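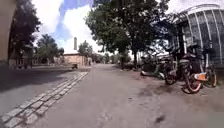

What does a church autonomy claim protect?
A religious body's say over its own doctrine, its membership and who it puts in charge. Courts stay out of those three, mostly. Leases, car accidents, unpaid invoices = ordinary law.

Week 4 notes, Religion and Local Law
October 1, 2019

Picking up from last time. We got stuck on property so start there.

Two ways a court can handle a split congregation fighting over a building:
- deference: ask who the highest body in the denomination says is the real congregation, go with that
- neutral principles: read the deed, the trust papers, the bylaws like you would for any club

Most states use the second now. Trouble is the papers are often bad. Old deeds say "for the use of the members" and then who are the members? Back to doctrine by the side door. Keep that problem in mind for the paper.

Case study 1: Mirimska Chapel
(packet, first handout)
Congregation of 200. Left its parent body in July after a vote. Deed is in the name of the local trustees, no mention of the parent. But the bylaws, adopted later, say the chapel is "subject to the discipline" of the parent. Does discipline cover real estate? Write down your answer before we talk, then write down what would change it. Last year's group split almost evenly on this one.

Case study 2: Curkik Meeting House
Zoning, different animal. They want a weekday meal program in the hall. Town says that's a restaraunt use, needs a permit. Look at:
- is the burden on religious exercise substantial or just annoying
- does the town treat non-religious halls better (Brenduvex Hall down the street hosts dinners, no permit)
- what is the town's reason, and is there a lighter way to get there

Second point is the strong one. Equal terms argument. Don't bury it on your last page like people did on the first assignment.

Case study 3: Tesfamariam Fellowship
Fired its music director. Minister or not? Titles don't settle it. Look at the duties: who picked the hymns, who led prayer, who taught the kids. The job description runs 8 pages and only one paragraph touches on worship. Both sides will quote it at you.

Vocabulary to know: free exercise, establishment, ministerial exception, implied trust, substantial burden. Short definitions, own words.

Reading for next week: packet pages on tax exemption, skip the appendix. Also the section on parsonages, wich I left off the syllabus.

Paper: 724 words max, yes really, it's a strict limit. Pick ONE case study. State the rule, apply it, give the best argument for the side you think loses. Footnotes don't count toward the limit. Hard copy, in the box by the start of class.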